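The Carvalho Bath

Barnetti quoted 18 working days for the bathroom at the Carvalho house. Day 4 was tile. The subfloor dipped 2 inches toward the drain stack, and the installer wrote the figure on the stud in pencil.

Under the old tub was another pencil mark: 174, underlined, in the same slanted hand as his own. He had never worked in this house. He measured from the mark to the window wall. 174 inches. He measured again with the Erkico laser and got the same reading.

He ordered the backer board, set the drain, and covered both numbers before lunch.

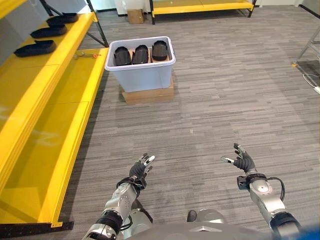

Two hands, open, palms up.

The grout cured over the weekend. On Monday he signed the sheet and left the pencil in the wall.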